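How to take the processor out of an old desktop tower

I wrote this guide for people who have an office tower from the company sale or from a relative, and who want to take out the processor to sell it, to use it in another board, or only to clean it. My own experience is with workstations of this class, I have opened 144 of them over the years at a small repair shop named Cellis. You do not need to be an engineer. You need a quiet hour, good light and a little patience.

What you need

A Phillips screwdriver of middle size, lint-free cloths, isopropyl alcohol, an antistatic wrist strap, and a small plastic box with a lid for the processor. I use the strap from Padley, but any strap with a working clip will do. For the screws I keep an old muffin tin. Every hole in the tin is for one part of the work, and in this way I never ask myself later where a screw belongs.

Before you open the case

Shut down the computer and pull out the power cord. Press the power button for five seconds, to let the rest of the charge go. Lay the tower on its side, with the removable panel up. Take off the panel and put it somewhere you will not step on it (I did this once, it is still bent).

Touch bare metal of the case before you touch anything on the board. Then clip the strap to the same metal.

Step 1. Remove the cooler

The cooler sits over the processor and is held by screws with springs. Loosen them in a cross pattern, two turns each time, until all are free. Do not pull straight up. Old thermal paste is like glue, so turn the cooler slowly left and right, a few millimeters, until you feel it let go. If there is a fan cable, unplug it by the connector and never by the wires.

Step 2. Clean the top of the processor

Do this while the processor is still locked in the socket. Put a little alcohol on the cloth – not on the processor – and wipe from the outside to the middle. Change the cloth when it is gray. Faint marks that stay on the metal do no harm.

Step 3. Open the socket

Push the lever down a little and to the side, away from its hook, and let it come up slowly under your finger. It has a strong spring. Some sockets have one lever and some have two. If you have two, open first the one that holds the plate, and look on the plate for a small symbol that shows the order. When the levers are up, lift the load plate by its edge. Now the processor lies free and nothing presses on it, so do not move the case anymore.
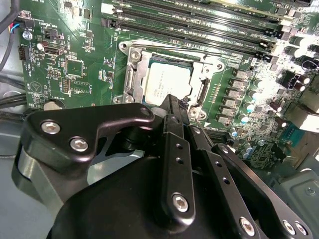 Step 4. Lift the processor

Hold it by two opposite edges and lift it straight up. Don't tilt it, and don't slide it. On this kind of socket the pins are in the board, very thin, and a bent pin is much worse than a scratched processor. I have paid for this lesson.

Turn the processor over only to check for dust, do not touch the gold contacts, and place it in the plastic box. Write the model on the lid at once.

Step 5. Protect the socket

If you still have the plastic cover of the socket, put it back. If not, close the load plate gently over the empty socket and lay a clean paper card on top. Check also the cables near you. In a tower that lies on its side, the drive cables like to fall over the board, and a connector that hangs there can touch the pins. I move them to the side of the drive cage before I start, and I keep one hand free for them.
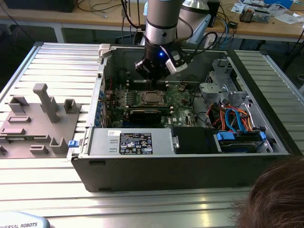

Halás wrote to me after the first version of this page that the memory should come out before the cooler, and not after, as I had it. With the memory still in, there is too little space for the fingers on a wide cooler, and people push on the modules with the knuckles. I have tried it since on two towers and I agree. So if your slots are full, open the small latches at the ends, take the modules out by their edges, and note which slot each one came from. Then go to Step 1.

One more remark from the same letter: a cooler that does not let go will come easier if the computer has run for ten minutes before you begin.

How to read the name of the processor

The text on the metal top is small and shines back at you. Hold the lamp low and from the side. You look for three things: the family, the model number and the clock speed. On a Xeon, for example, it can be E5-1630 V3 with 3.70GHz next to it. The version at the end is important, as a V3 and a V4 are not the same thing for every board. The rows of smaller codes are batch and serial numbers, and a buyer may ask you for them, so write them down as well.
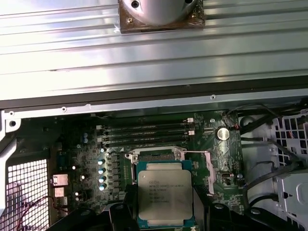
Putting it back

Find the small triangle on one corner of the processor and the matching mark at the socket. Lower it straight down, without any force. Close the plate, then the levers, in the opposite order of opening. Put thermal paste in the middle, the size of a pea, and tighten the cooler again in a cross pattern. Connect the fan before you close the case. Put the memory back in the slots you noted, and start the computer once with the panel still off, to see that the fan turns.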